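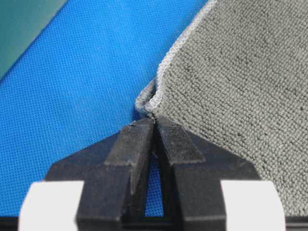
Darren Hebden reckons I should stop fiddling with the fingers and buy the maintenance plan. He put it in a comment under my February post, along with the view that anyone who services their own gripper deserves whatever they get. Maybe so. I've read the plan. It costs more than the fingers do, and as far as I can tell it buys you a phone number.

So, fingers. The towel cell at Stedstead has two black plastic ones with a flat pad on each, and the whole job hangs on those pads. They pinch a corner, the arm lifts, the towel gets folded. The right pad has picked up fine diagonal scratches and the left is a bit scuffed along its top edge. Sudix's manual says to replace pads "when visibly worn", a phrase I'd expect from somebody who sells pads. I left them on. A scratch I can see tells me very little about how well a pad holds microfibre, and I'd sooner go by dropped corners in the log.

What I do look after, for anyone running the same thing:

- Wipe the pads with a damp cloth and let them dry. No solvent. I tried solvent on an old pair and they went slick as soap.
- Pick the lint out of the slot between the fingers with a wooden skewer. Compressed air only moves it further down.
- Check the tips meet square by closing them on a strip of paper and tugging. If it slides out one side, loosen that finger, reseat it and try again.
- Run 10 picks on a corner before you let it loose on a pile.

The last one caught me out. After the February refit I skipped it, and the log had 17 misses by lunch, all at the hem, where the stitching makes the edge thicker and the corner likes to roll over. The supplier blamed the towels. I blamed the closing width, opened it up by two millimetres and the misses mostly stopped. That proves less than I'd like, as I'd also cleaned the slot that morning.

Hidayah Pasaribu wants me to try the Enuvia software, which is meant to work out the closing width by itself. I've asked what it does with a curled corner and been sent a brochure. I'll give it a go on a quiet day, with the old settings written down on paper first.

Error 1212 is still a mystery. It clears when I power the gripper off and on, and the manual skips straight past it.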